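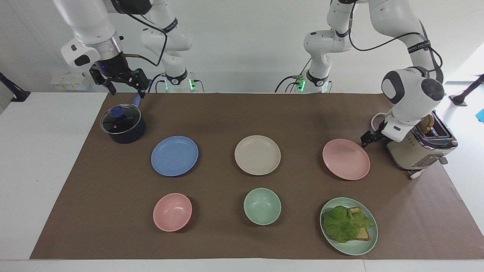

Work and Automation, Unit 4
When the second pair of hands arrives: the Stinlow kitchens
Handout to go with the lecture. Please read it before the seminar and bring it with you, scribbles and all.

Last time we spent most of our two hours in warehouses and on loading docks, and several of you told me afterward (very politely) that it all felt rather far away. So this unit moves to a place everyone has stood in at one time or another, a kitchen, and to work that hardly anyone thinks of as skilled until they have to do it at speed for a roomful of hungry people. Making toast. Building a sandwich. Setting out plates and bowls so that the next person can find them without looking. I have a soft spot for this case, I should admit, having paid my way through school on a breakfast line, and I will try not to let that run away with me.

The setting

Stinlow is a contract caterer that runs staff canteens for other companies. The site we will follow is the canteen at Sabatier, an office and light assembly campus, where the kitchen feeds over 500 people on a full day with a crew of 16. Breakfast is toast, eggs, porridge and sandwiches to order. Lunch is bigger and more varied, though for our purposes breakfast is the interesting part, as it is the shift with the most repetition and the hardest one to hire for.

In November the company began trying out a two-armed bench system, called Drenano in the company papers, on part of the breakfast work. You will see the words "bench" and "cell" used for it in the readings. The crew mostly say "the arms," and I will too.

What the job was made of

Before you can say what a machine changes, you have to know what the job was, and job descriptions are a poor guide to that. The official duties of a breakfast assistant at Sabatier fill half a page. Kyriaki Koutsoukos, who had held the post for years before moving up to shift lead, sat down with our project and talked through a single morning, and her account fills nineteen pages when typed out. It is in your reader and it is a pleasure to read.

Some of what she describes is plainly physical: loading the toaster, lifting lids, stacking, wiping, carrying. Some of it is timing. She knows by the smell when the bread is close, and she puts the lettuce on late so it doesn't wilt against the warm toast. And a good part of it is other people. She notices who is in a hurry, who is new, who always says they don't want butter and then asks for butter. None of that last group is on the half page.

I'd like you to keep those three kinds of work separate in your notes, even though in life they are all mixed up together. In the seminar we will ask of each one where it went once the arms came in.

How a task gets divided

Think about a sandwich for a moment, as a thing to be made by someone who has never made one. Bread has to be taken hold of firmly enough not to drop it and gently enough not to crush it. Lettuce is worse. It is light and floppy, no two leaves are the same shape, and it sticks to whatever it likes. A saucepan lid has a knob, which is a kindness to any hand, human or otherwise, but the lid must then be put down somewhere, and somewhere has to be free.

That last point matters more than students expect. A great deal of kitchen work is keeping a clear space to work in, and people do it without thinking. When two arms share one bench, the layout has to be settled ahead of time: which side each arm reaches to, where the plates stand, where the power cord runs. At Sabatier the crew found themselves laying out the bench for the arms each morning, and this became a new task with no name, no time set aside for it and (for quite a while) no mention on anybody's rota.

Ebbe Berge, whose chapter on hidden setup work is our main reading, calls this "preparing the world for the machine." His argument is that time saved on a task should always be set against the time spent getting the surroundings ready for it. Please look closely at his second table. It is a bit of a slog, but it repays the effort, and I will be asking about it.

What the crew said

Opinions in the kitchen were mixed, and I would be wary of any account that made them tidier. Odette Lebrun, a cook on the early shift, was glad to be free of the toaster. She has a bad shoulder and said the reaching had been wearing her down. Fabrice Jacquet, on the same shift and doing much the same work, felt that he had been turned from a cook into a person who watches. "I used to finish a morning tired," he told us, "and now I finish it restless." Both of these can be true of the same change, and I would ask you not to rush to decide who is right.

Kyriaki's worry was about training. Toast and plating used to be where new people started. They were easy to learn and hard to ruin, and while you were doing them you picked up everything else by standing near people who knew it. If the starting jobs go to the arms, she asked, where do beginners stand? Management had no ready answer, and to their credit they said so.

Terms you will need

Task: one piece of work with a clear beginning and end, such as toasting a slice.
Job: the whole bundle of tasks one person is paid for, along with the standing that goes with it.
Setup work: everything done beforehand so that a machine can do its task.
Recovery work: what people do when a task goes wrong partway and has to be put right.
Entry task: simple work through which a newcomer learns the rest.

Reading

Koutsoukos interview, the full transcript, in the reader.
Berge, the chapter on setup work.
Wilham notes on consultation with staff, first half only. The second half is about contracts and we will come back to it in Unit 6.

For the seminar

Choose a job you have held yourself, or one that somebody in your family has held, and write down what a morning of it consists of. A page is plenty. Mark which parts are entry tasks, then mark one that you would happily hand over to a machine and one that you would be sorry to lose. If you have never had a paid job, household work will do very nicely.

Yasir Talpur is leading the seminar groups for this unit and will collect the pages at the end. He has kindly offered to read drafts beforehand, so do send him yours if you are unsure whether it is what we are after. My own office hours are unchanged, and the kettle is usually on.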